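Wrist camera comparison, Skurneck parallel gripper with Evow and Yeon modules

hwang_ji
Hello all. I promised in the other thread that I will write down my results with the two wrist cameras, so I open a new topic for it. My name is Jae-in Hwang, I work in a small lab where we do pick and place of kitchen things, mostly bowls, cups and lids. English is my third language, please ask if a sentence is not clear.

The arm and the gripper were the same for all tests. The gripper is the Skurneck parallel model with the wide stroke. I changed the finger pads to the textured black ones, because the smooth pads let plastic bowls slip. The camera sits on the wrist and looks forward between the fingers. First I used the Evow module, then the Yeon module in the same bracket. The controller is the Irkenia box, old firmware.

The task is simple. The arm goes to a start pose, the camera finds the rim of the bowl, and the gripper goes down with one finger inside and one finger outside. I made 85 attempts with each camera. I did not change the light between them, and I locked exposure by hand on both. With automatic exposure the comparison has no meaning, I learned this in an earlier project. 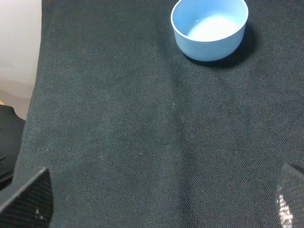 Start pose, fingers open, light blue bowl on black cloth.

Failed grasps with the Evow: 5. Failed grasps with the Yeon: 4. So for success I would call it a draw. The difference is in how the failures look. With the Evow the gripper came down too far to one side and touched the rim. With the Yeon it mostly stopped before going down, and the software reported that it had no rim. For me the second kind is much better – a stop costs me a few seconds, a push can throw the bowl on the floor.

The Yeon also keeps its focus when the fingers are near the object. The Evow is sharper far away, but I do not need far away.

torquewrench_lou
Good writeup, thanks. But one failure of difference in 85 tries tells you nothing, and I'd be careful with the "kinds of failure" part too. You have nine failures total. You could get that split by luck.

Also, your start pose puts the bowl right up at the top of the view. If the near rim is all you can see, you're making the detector guess at the rest of the circle. I'd tilt the camera up before I compared anything.

hwang_ji
You are right about the numbers, and I wrote that it is a draw for success. About the failure kinds I agree that nine is few. I will only say that I saw the same behavior last year with another gripper, but I did not write it down then, so it does not count.

About the tilt I do not fully agree. If I tilt up, I lose the fingertips, and I need them for the last part of the movement. I check the opening of the gripper with the camera because the encoder of this Skurneck has play. So I accept that the bowl is high in the view at the start. When the arm moves forward the bowl comes lower and the whole rim is visible before the grasp.

mbeckett
I run the same gripper. What you call play in the encoder is the coupling screw. Take the cover off, there is a tiny set screw on the motor side, and on mine it was loose from new. After tightening it I stopped using the camera for the opening completely. Then you are free to tilt wherever you like.

torquewrench_lou
+1 to the set screw. Mine too. Put a drop of thread locker on it or you'll be back in there in a week.

hwang_ji
Thank you both, I did not know about this screw. I will open the cover when I have a free afternoon.

pixelfarm
Why black cloth? I have a strong opinion here. A dark background makes every camera look good on a pale bowl. The edge is so strong that a ten dollar webcam would find it. If you want to separate the Evow and the Yeon, put the bowl on something close to its own color, or on a printed tablecloth.

hwang_ji
I chose the cloth for two reasons. The table surface reflects the lamp, and the reflections were detected as rims. And a cloth gives a bit when the finger touches down, so I destroy less pads. But I understand your point, the contrast makes it easy.

There is one thing which is not easy with this cloth. The shadow of the bowl falls to the right side, and on black it is very soft, so the lower right part of the bowl has no clear border at the base. The Evow image has more noise in dark areas, and my detector made small false edges there. Also the folds in the cloth gave false lines until I raised the threshold.
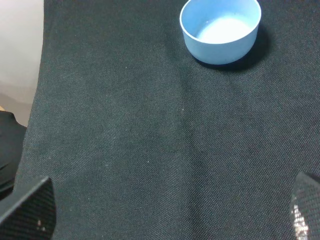
I raised it to 171 in the end, on the 0 to 255 scale, and after this the folds and the lint were ignored by both cameras. With the factory value of the Irkenia software I had false lines in almost every attempt. If somebody wants to repeat my test, please begin from this value and go down slowly, do not begin from the factory one.

The glitter on the right finger pad was another surprise. The pad has a fine grid, and where the lamp hits it I get a group of very bright points in the lower corner. A threshold does not help against this, they are brighter than the bowl. I now mask both lower corners in the software. It is not elegant, but the fingers are at the same place in each start pose, so a fixed mask is enough.

mbeckett
Fixed mask works until you close the gripper a bit. Do you move the mask with the opening?

hwang_ji
Not yet. I use the mask only in the search phase, when the gripper is fully open. In the last phase I need to see the fingers, so the mask is off.

pixelfarm
Could you just matte the pads? A bit of chalk, or fine sandpaper. I did that with the pads on my old gripper and the sparkle was gone.

torquewrench_lou
Please don't sand grip pads. You'll take off exactly the texture you bought them for. Chalk gets on everything and then your cups slide. Move the lamp.

pixelfarm
I sanded mine two years ago and they still hold a full mug. Depends on the material I guess. Very light sanding, only the tips.

torquewrench_lou
We'll have to disagree on that one. A lamp on the other side costs nothing and you can undo it.

hwang_ji
I will try the lamp first. If I sand the pads, my old results cannot be compared with new results, and this I want to avoid.

gantrykid
Sorry for the basic question, I'm choosing my first setup. Does the Yeon work with the Irkenia controller directly or do you need the adapter board? The page for it isn't clear at all. And is the latency ok? I've read people complaining about lag on the old firmware.

hwang_ji
It is a good question, I should have written this. The Yeon needs the adapter board with my version of the controller. The Evow connects directly, so this is a real advantage for the Evow. If you have little space at the wrist, think about it, because the cable of the adapter is stiff and it pulled at my bracket when the wrist turned far.

Latency I did not measure properly. My feeling is that both are fast enough for slow grasping. For catching or for a moving belt I cannot say anything.

mbeckett
On the new firmware the adapter isn't needed anymore. But the new firmware broke my gripper speed setting, so I went back. Pick your poison.

gantrykid
Ok thanks, that helps. I'm leaning Evow then, for the simple wiring.

hwang_ji
For a first setup I understand this choice. Only please set a slow speed for the downward movement, and use a plastic bowl for the first days.

For the next round I plan the following: tighten the screw, put the lamp on the left, and repeat with a light cloth like pixelfarm proposed. The tilt I will change only after this, otherwise I do not know which change made the effect. I will also write down for each failure where the finger touched, so Lou can count them.

torquewrench_lou
I will count them. Do more than 85 this time if your back can take it.

pixelfarm
Printed tablecloth, please. Lemons or something.

hwang_ji
I have one with stripes. It must be enough.

Contact the moderators | Forum rules | Copyright May 2018, all posts belong to their authors | Back to top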